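Part-Time Kitchen Assistant, Trukmont Guest House

Trukmont Guest House is looking for a part-time kitchen assistant for the breakfast shift. We have 18 rooms and serve breakfast to guests every morning. Dinner is served to groups only, by arrangement.

Duties
Setting up the breakfast buffet
Washing dishes and putting them away
Wiping down counters, sinks and tile
Checking in deliveries from Fawzy Produce
Folding towels and table linens

Hours
Shifts start at 6 a.m. and run nearly 8 hours with a paid meal break. You would work two weekends a month. Extra shifts are available from May on, when the hiking season starts.

What we ask for
Two years of kitchen or cleaning work, paid or unpaid. A food handler card is needed by your start date. You should be able to lift a full crate and stand for most of a shift.
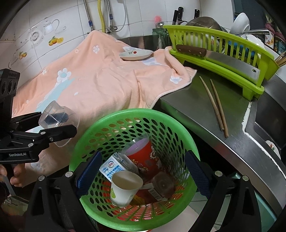

Pay is hourly and goes out every other week. Staff eat breakfast free and can park behind the building. The Costitgate bus stops across the road, but the first one gets in after the shift begins on holidays.

To apply, fill out the form at the front desk or mail a short letter to Trukmont Guest House, Biller Road. Applications close October 7, 2026.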